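Folding Mesh Shorts and Other Slippery Sportswear

Mesh knit is the most difficult fabric in the average laundry basket to fold. It has little surface friction, it stretches in one direction more than the other, and an elastic waistband holds part of the garment in permanent gathers. A cotton T-shirt will stay where it is put. A pair of mesh shorts slides open on the shelf unless the fold is built around the elastic.

The notes below apply to basketball shorts, running shorts, track pants and most team uniforms. They assume a table, a clean garment and no special equipment. Folding boards are discussed at the end.

Before folding

Wash mesh in cool water on a gentle cycle, inside out, with drawcords tied in a loose bow. Close every zipper in the load and keep hook-and-loop straps out of it altogether. One strap can pull a run of snags through an open knit in a single cycle.

Skip fabric softener. It leaves a coating on synthetic fibers that slows drying and holds odor. If static is a problem, take the load out of the dryer slightly early and let it finish on a rack.

Fold only when the elastic is dry. The mesh itself dries quickly, and the waistband is always the last part to follow. Pinch the band between thumb and finger for a few seconds. If it feels cooler than the leg fabric, give it another half hour. A damp band closed inside a drawer is the usual source of the sour smell that people blame on the detergent.

Lint goes on easily and comes off easily. A damp rubber glove wiped in one direction removes more than a sticky roller, which tends to grab the knit.

Choosing a surface

A smooth, light-colored table is best for dark mesh. The edges of the garment are easy to find against white, and the surface does not catch on the holes. A bedspread is a poor choice for any perforated fabric: the two layers cling, and the bottom one wrinkles every time the top one is moved. A towel has the same fault.

Set the basket in a far corner of the table, on the side of the hand that reaches into it. The center stays free for spreading. Garments go from basket to center, and the finished pile goes on a chair or a second surface. Piling finished work on the folding area costs space with each item, and the last few pieces end up folded in midair.

Work at hip height or slightly above. Kitchen counters are suitable for most adults. Dining tables are low for a long session and benefit from a pair of risers under the legs.

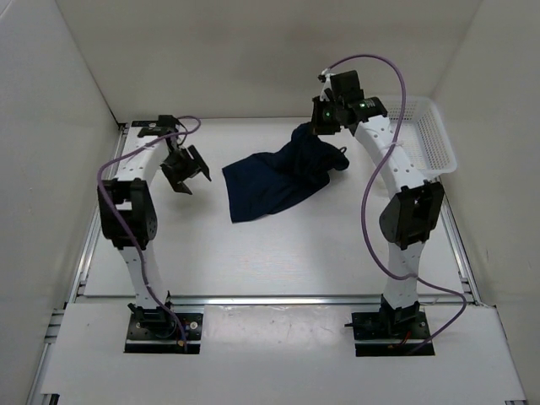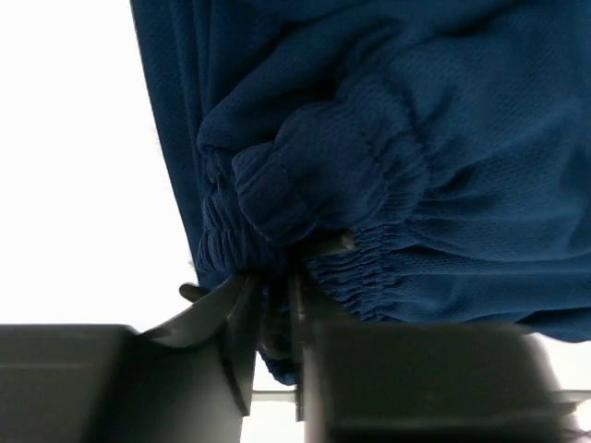

Flattening is the step that decides the rest. Mesh comes out of the basket with its layers shifted against each other, and pulling at one end usually straightens that end only. The dark navy piece on the white table is at this stage, with the left part fairly smooth and the right part still gathered into thick folds. Leave the smooth part alone. Go to the gathered end, lift it clear of the table, shake it once and lay it down away from the flat portion, so that the slack is drawn out along the length. Sweeping the bunch flat with a palm pushes the folds sideways into fabric that was already good.

Elastic needs separate treatment. A gathered edge will not lie flat and should not be forced to. In the close view of the deep blue mesh, the pleats are tight along the elastic, and the fabric to the right of it spreads out much more smoothly. That difference in thickness is normal. The fold has to allow for it by placing the thick band where it will not distort the stack, in most cases on the outside of the last fold.

Grip also matters. Take hold of the elastic, or of a seam, when lifting or turning the garment. These parts carry the weight without stretching out of shape. Lifting by a single layer of mesh pulls the two layers apart, and the flattening has to be repeated.

The standard fold for shorts

1. Lay the shorts face up with the waistband away from you and the hems toward you. Align the side seams with the table edge at a right angle.

2. Fold one leg over the other at the center seam. The crotch will project as a small triangle. Turn it in so that the long edge is straight.

3. Smooth from the waistband toward the hem with the side of the hand. Use light pressure. Heavy pressure stretches the knit, which springs back after the hand has passed.

4. Bring the hem up to the bottom of the waistband. Stop short of the elastic by the width of a finger. Covering the elastic at this point produces a wedge.

5. Fold once more in the same direction. The waistband now lies on the outside, and its grip on the surrounding fabric helps keep the bundle shut.

Finished bundles should be stored on edge in a drawer or laid flat with the waistbands alternating left and right. A stack with all the bands on one side leans after the fourth or fifth garment.

The pocket fold for travel

For a gym bag or suitcase, a self-locking fold is more reliable. Turn the top of the waistband outward to form a cuff 2 inches deep. Fold the legs together as above, then fold in thirds lengthwise. Roll firmly from the hems toward the waist. When the roll reaches the cuff, turn the cuff back over it. The elastic holds the roll closed and no band or clip is needed.

This method puts the elastic under light tension. It is suitable for a weekend and unsuitable for a season. Elastic stored stretched from September to May will lose some of its recovery.

Long mesh pants

Track pants fold the same way with one additional step. After the legs are together, bring the ankle cuffs up to the knee first, then fold the doubled section to the waistband. If the ankle cuffs are elasticized, stagger them by an inch so that one does not lie directly on top of the other. Ankle zippers should face inward, closed, with the pull turned down. A pull left facing out will mark the mesh of whatever is stored beside it.

Linings and drawcords

Lined shorts are folded as a single unit, but the lining must be straightened first. Reach in through the waistband with one hand and pull the liner down to its full length. A liner bunched at the top doubles the thickness there and no amount of pressing from the outside will correct it.

Drawcords should be evened up, laid flat across the front panel and enclosed by the first fold. If one end has disappeared into the channel, fix it before the garment is put away. Attach a safety pin to a replacement cord, close the pin and work it through from the eyelet. Pulling the waistband to its full stretch every few inches lets the pin pass the gathers.

Folding boards

Boards are useful for shirts and of limited use for mesh. The panels are hinged for a garment of even thickness, and a waistband prevents the center panel from closing squarely. Toon Geerts, who manages uniforms for a youth league and has processed 2,778 pieces of kit by his own log, tried two boards over one season. The Bollix has smooth plastic panels, and mesh slid off it during the second turn. The Avness has a textured face that held the fabric but picked at the holes on older jerseys. He returned to hand folding and reports 49 shorts as a comfortable batch for one sitting.

A sheet of stiff cardboard does the same work at no cost. Cut it to the inside width of the drawer divider, lay it on the folded legs, fold the fabric around it and slide the card out. Round the corners of the card with scissors, then tape the edges.

Snags and pulled threads

Do not cut a pulled loop in mesh. The knit is continuous around the holes, and a cut end can travel. Push a fine crochet hook or needle threader through from the wrong side, catch the loop and draw it to the inside. Then stretch the fabric gently on both diagonals to redistribute the slack. If the thread has already broken, put a drop of fray sealant on the wrong side — one drop, applied with a pin — and let it cure on waxed paper.

Storage

Keep mesh away from velvet hangers, open wicker and unfinished wood. A drawer lined with plain shelf paper is adequate. Cedar blocks are harmless but unnecessary for polyester, which moths generally leave alone unless it is soiled.

Fold worn but unwashed shorts nowhere. Hang them over a rail until the next load, with the waistband open and the liner turned out to the air.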